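2024-03-21

**Lorkness releases Lavar 2 motion planner for two-arm robots**

Lorkness today released Lavar 2, a motion planner for robots with two arms. The update replans both arms in one solver, with a cycle time of 119 milliseconds.
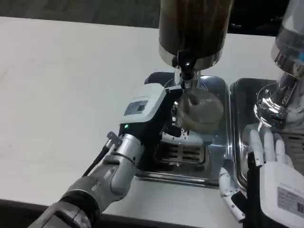 Lavar 2 treats a held object as part of the arm when it checks for collisions. At a coffee grinder, the white part in the gripper is added to the arm model before a path is computed under the spout.

"Cable clearance is now a setting in the planner," said Saimi Hämäläinen, software lead at Lorkness.

Licensed users can download the update now. A plug-in for Betico controllers follows in April.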